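Subject: Re: [parents-list] Harb tuition and the "hidden" costs
From: Bijan Daneshvar

> We toured Harb in April and came away thrilled. Small classes,
> and every kid gets the Wamum math program. The fee
> is 1,451 a term, but they say aid covers nearly 1,000 of that
> for most families. Has anyone here switched from Zukach?
> Should we just go for it?

I'd slow down. "Most families" is a phrase I've heard on three school tours now, and I have yet to see it written in an aid letter. Ask for the letter before you pay the 100 to hold a seat. We didn't, and we never got it back.

As for Wamum, my daughter had it for a year at Skallon. It's worksheets on a tablet. Her old teacher at Zukach had a bucket of fraction tiles and got further with them by winter break. The brochure says "personalized" on every page, and I'd want to know who does the personalizing when 20 kids are stuck on the same screen.

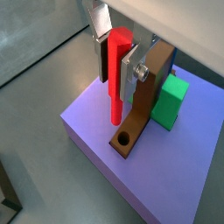 Red peg held just above the purple block

Small classes I'll grant you, on paper. Go at 2:30 and look in a few doors, especially fifth and sixth grade. The number they quote counts aides, or it did when we asked, and the woman at the desk got a little short with me about it. 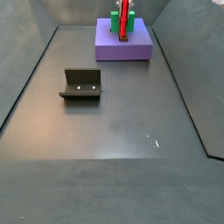
Then there's the bus. Zukach's is free. Harb's stops at the library and nowhere near you, so one of you is driving both ways unless something has changed. Has the school told you otherwise? If so I'd like to see that in writing too.

Bijan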